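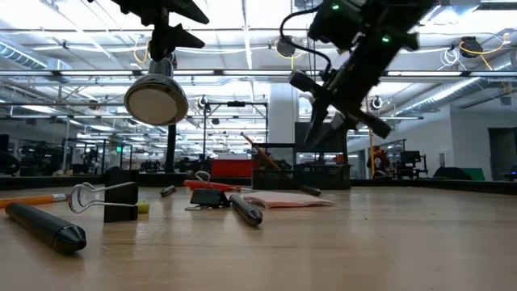 手で書いたほうが記憶に残るのは研究でも証明されてますよね、という返信をいただきました。昨日の手帳の投稿についてです。長くなりそうなので、ここにつなげて書きます。

まず「研究で証明」という言い方が引っかかる。どの研究で、何を、何と比べて、どのくらいの期間の後に測ったのか。そこまで書いてある手帳の広告を、私はまだ見たことがない。

よく引かれるのは、講義のノートを手書きでとった学生とキーボードでとった学生を比べる型の実験。あれは講義の内容を覚えているかどうかの話で、来週の歯医者の予約を忘れないかどうかの話ではない。なのに手帳の帯には同じ顔をして載っている。

しかも予定というのは、覚えなくて済むように書くものじゃないのか。記憶に残る手帳、と言われると、じゃあ手帳はいらないのでは、と思ってしまう。

発端はPrilturaの来年版の手帳。税込3127円。値段に文句はない。紙も製本もそれなりに手間がかかるだろうし、昼を外で何度か食べれば消える額だ。

文句があるのは箱に入っている小冊子のほう。「書くだけで人生が整う」と表紙にある。書くだけで、だそうです。うちの引き出しには途中まで書いた手帳が何年分も寝ているけれど、整ったものに心当たりがない。

小冊子の真ん中へんに棒グラフがある。利用者50人に聞いた、という注がとても小さい字で付いている。どうやって集めた50人なのかは書いていない。たぶん自社の会員だろう。手帳を買って、会員登録までして、アンケートに答える人。そりゃ満足しているよ。

途中でやめた人は会員ページを見に来ない。アンケートのメールも開かない。こういう調査は、やめた人が最初から抜けているのを前提に読んだほうがいい。ダイエット本も語学教材も朝活も、だいたい同じ作り。

グラフの縦軸が0から始まっていないのも気になったけど、それを言い出すと夜が明けるのでやめておく。

返信ありがとうございます。「でも手書きの温かみってありますよね」。あると思います。年賀状でもらうと嬉しい。ただ、自分の字で「可燃ごみ」と書いてあるのを見て温まったことは一度もない。

それと、温かみがあるという話と、成果が上がるという話は別々にしてほしい。片方を疑うともう片方が出てくる。これ、手帳の話をすると毎年起きる。

じゃあアプリならいいのか、という声もあった。アプリの宣伝も同じくらい疑っています。Endoraというのを2か月使った。入れた初日に、あなたの生産性タイプは「灯台型」です、と言われた。質問にいくつか答えただけで灯台にされた。

もう一度最初から答え直したら「風車型」になった。変えたのは朝に強いかどうかの答えだけ。私の人格はそこにかかっていたらしい。

Endoraの通知は親切そうに見えて、よく読むと予定の通知よりアプリを開かせるための通知のほうが目立つ。「今週の振り返りがまだです」。知ってる。振り返りたくない週だってある。

連続記録というのも苦手。続けた日数が炎のマークで出る。途切れると灰色になる。予定管理の道具に、なぜこちらが申し訳ない気持ちにさせられるのか。

無料でできることは少しずつ減っていった。最初は色分けができたのに、更新したら色分けは有料です、になっていた。告知はあったのかもしれない。ただ、告知を読むために画面を三回下へ送る人がどれだけいるのか。

解約の場所も奥のほうにある。設定を開いて、アカウントを開いて、プランを開いて、「本当に灯台の光を消しますか」という文章を読まされる。消します。

話を紙に戻す。手帳売り場は9月から始まる。夏が終わった途端に来年の自分を買わされる。9月に考える来年の自分は、たいてい実物よりやせていて、早起きで、英語ができる。

Goughの文具売り場はとくに上手い。見本が置いてあって、きれいな字で架空の予定がびっしり書いてある。ヨガ、ランチ、映画、読書会。残業と役所の用事と実家の雨漏りは書いていない。

あの見本を、私みたいな字で埋めておいてくれたら信用する。二重線で消した予定、電話しながら書いて読めない数字、斜めになった「要確認」。何を確認するのかは書いていない。

あとGoughの棚の札に「脳科学に基づく配色」とあった。クリーム色と水色だった。脳科学に基づかない配色はどれですかと店の人に聞こうとして、混んでいたのでやめた。忙しい人に聞くことじゃない。

筆記具も巻き込まれている。Vuvwoodの鉛筆の箱に「思考がほどける書き味」とある。書き味はいい。するすると進む。ただ、ほどけるような思考を持っていないときは、牛乳、卵、電球、と書いて終わる。

Vuvwoodについては一応ほめておくと、削ったときの匂いがいい。芯も折れにくい気がする。気がするだけで、比べてはいない。比べていないことは比べていないと書く。広告もこうしてほしいんですよね。

「疑ってばかりで楽しいですか」と聞かれた。わりと楽しいです。注の小さい字を読むのが好きなんだと思う。効果には個人差があります、の前後にどんな文が置かれているか、商品ごとに違っていて飽きない。

個人差という言葉も便利すぎる。効いた人には商品が効いたと言い、効かなかった人には個人差だと言う。外れようのない占いと同じつくりになっている。
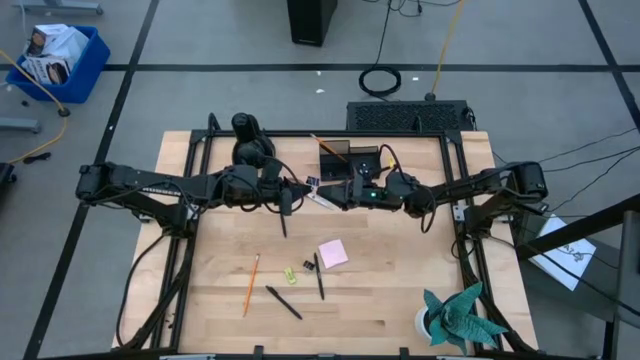 来年の手帳は買わないほうがいいのか。欲しければ買えばいいと思う。紙が好きとか、表紙の色が好きとか、理由はそれで足りる。

私が引っかかっているのは、欲しいから買うと言わせてくれない売り方のほうです。自己投資とか、時間の見える化とか、何かしら立派な名目を持たされる。きれいな布張りの表紙だから欲しい、で会計を通してほしい。

「見える化」についても少し。一日を30分刻みで塗り分けると無駄な時間が見つかる、とよく言われる。やってみると確かに見つかる。30分刻みで一日を塗り分けている時間が見つかる。

あれは仕事が細かく区切れる人の道具だと思う。うちの仕事は電話が鳴ったら全部ずれる。ずれた予定を書き直して、書き直したのがまたずれる。夕方には紙が黒くなっている。

「目標は紙に書くと叶う」。これも出どころがはっきりしない話の代表格。どこかの大学の卒業生を追いかけたら、目標を書いていた人だけが成功していた、という筋書きで出回っている。大学の名前が本によって違う。調べるほど輪郭がぼやけていく類の話。

仮に本当だとしても、目標を書いたから叶ったのか、叶いそうな目標がある人が書いたのか、その話だけでは分からない。叶わなかったので書いたことごと忘れた、という人もいるはず。

引用されるたびに数字が丸くなっていく話は用心している。本で読んだ人がブログに書いて、ブログを読んだ人が動画で話して、動画を見た人が小冊子を作る。小冊子には「研究によると」とだけ残る。

ここまで書いて、じゃあおまえは何を使っているのかと聞かれそうなので書いておくと、銀行でもらった壁掛けのカレンダーと、裏が白いチラシです。これで5年やっている。

だからといって、チラシをすすめる気はまったくない。なくすし、ごみと間違えて捨てる。2月に一枚なくして、保険の書類の締め切りを過ぎた。窓口で再発行の紙をもらい、その紙もしばらく見つからなかった。

人にすすめるほどの方法じゃないけど、5年も続いたのは気合いを入れなかったからかもしれない。と書いたところで気がついた。これも「気合いを入れないと続く」という新しい宣伝文句になりかけている。私ひとりの話なので真に受けないでください。

追記。朝活手帳というのを教えてもらった。朝4時から9時までしか欄がない。潔いとは思う。ただ、朝にできた時間のぶん夜に何を削ったのかは書く欄がない。寝る時間を前にずらしただけの人と、睡眠を削った人が、同じ「達成」の丸をつけることになる。

追記その二。ごほうびシールの話もいただいた。これは効くという人の言うことが分かる。シールは楽しい。楽しいから貼る。私もいっとき貼っていて、最後のほうはシールを貼るために、もう終わった用事を書き足していた。

終わった用事を後から書いて線で消す人、他にもいますよね。あれの達成率を調べた数字なら見てみたい。たぶんものすごく高い。

Prilturaの話に戻ると、手帳の本体はよくできています。これは書いておかないと公平じゃない。ページが平らに開く。裏写りも、うちのボールペンではしなかった。月のページの右端にある余白がちょうどいい幅で、電話番号がきれいに入る。

小冊子をやめて、その余白の話を帯に書けばいいのに。「電話番号が入ります」。私ならそれで手に取る。

売れないですよ、と返信がついた。そうかもしれない。でも「人生が整う」の隣に並んでいたら、目立つとは思う。

質問がひとつ来ていた。途中でやめた手帳は捨てますか、と。私は捨てられない側です。住所とか、人の名前とか、何かの暗証番号らしいものが書いてあって、そのまま資源ごみに出す度胸がない。破って出そうとして、読み始めて、戻す。これを年末ごとにやっている。

読み返してみると、目標のページはたいてい1月で止まっている。面白いのは隅のほうで、「灯油 高い」とか「カギ、植木鉢の下じゃないほう」とか書いてある。どっちだったんだろう。

この話、手帳好きの人を怒らせたいわけではないです。毎晩きちんと書いている人の手帳は見ていて気持ちがいい。その人の手柄を、帯の文句が横取りしている感じがするのが気に入らない。

明日は家計簿のほうを書くかもしれません。「つけるだけで貯まる」と帯にあるやつ。レシートがまだ財布に入ったままなので、先にそっちを出します。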